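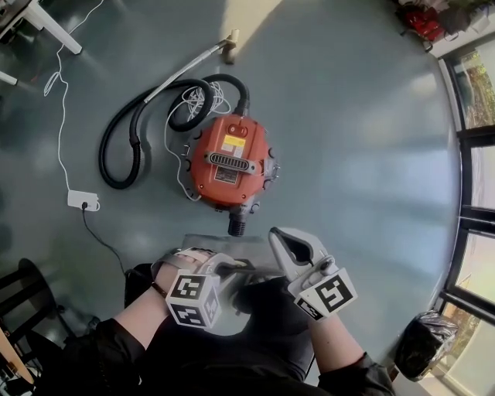
Karlijn Bakker told us in our first interview that the noise in her flat was worst between six and eight in the evening, and that she had stopped noticing it until we asked her to write it down. Most of the people we spoke to in Catlow Court said much the same.

Our project looked at household noise in a block of flats and how residents deal with it. We chose Catlow Court as two of our group live nearby and the building has thin floors, put in when it was converted from offices. There are 62 flats. We put a form through every door and got 30 back, which was better than we expected.

Each resident kept a noise diary for 14 days. They wrote down the time, what they thought the sound was, and whether it bothered them on a scale from one to five. We also took readings on the second-floor landing with a borrowed sound meter.

Footsteps were the most common entry, followed by doors, washing machines and vacuum cleaners. Televisions came lower than we had guessed. Vacuuming scored high for loudness but low for annoyance. Several people wrote that it was over quickly and that everybody has to do it. Doors were the opposite — a short sound, but one that scored four or five nearly every time, especially late at night.

Willy Van Leeuwen asked whether we had thought about pipes. We had not, and there was no space for them on the form. We added a line by hand for the second week, so the figures for pipes cover only half the period and should not be compared with the rest.

The meter gave us trouble. Its battery ran down on two evenings and those readings are missing from the chart.

We suggest soft closers on the landing doors as the cheapest change. The residents' group will discuss this in January. We would have liked to repeat the diary in summer, when windows are open, but the module ends before then.

Handed in Friday, December 10, 2021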